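The floor is the last shelf

When Charalambos Tsakiris moved his small studio into the ground floor of the Hutchins building, he had a plan for every wall. For the floor he had no plan. By February the floor had made its own.

I know this story well, because my flat has the same problem. We buy a table and think about the top of it. What goes under the table arrives later, usually with a plug. First comes a power strip, then the router, then one more box with a small green light, and soon we sweep around them as if they were furniture.

Tsakiris paid 2,498 for his tiles, the large white kind, and he is still proud of them. "They show everything," he told me. He meant it as praise. On a dark carpet a grey cable can sleep for years. On white tiles it is like a pencil line on clean paper, and you see it from the door.

His method is slow and I have come to like it. Each evening he gives the floor 50 minutes, and he begins with the cables. He follows one cable from the plug to its other end with his hand, and he ties a paper label on it before he touches the next. A cable with no other end goes in a bag. He tried a cable box from Liso, but it was too short for his power strip, and now it holds tea.

Then come the seats. A studio collects seats the way a kitchen collects jars. An armchair was given by a cousin, a grey chair got a pink cushion because it was hard, and a black ottoman was bought in the sale at Clenomton because the price was good. Tsakiris does not throw them away. He asks only that each one can be used without moving something first. A cardboard box behind an armchair is allowed for a month, and after this it must be opened.

For storage he prefers things that are low and have a lid. A round container is easy to push with the foot when you wash the tiles, and a low shelf keeps the small items from going down to the floor, where they want to go. He spent nearly 200 on storage last year and says half of it was a mistake.

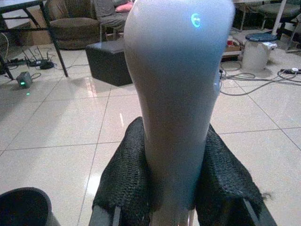

The washing itself he leaves for the end of the evening, with warm water and very little soap. Too much soap makes a grey film in the grout, and then it must all be done again with clean water. He works from the window towards the door, and he lets the tiles dry before he puts back the ottoman.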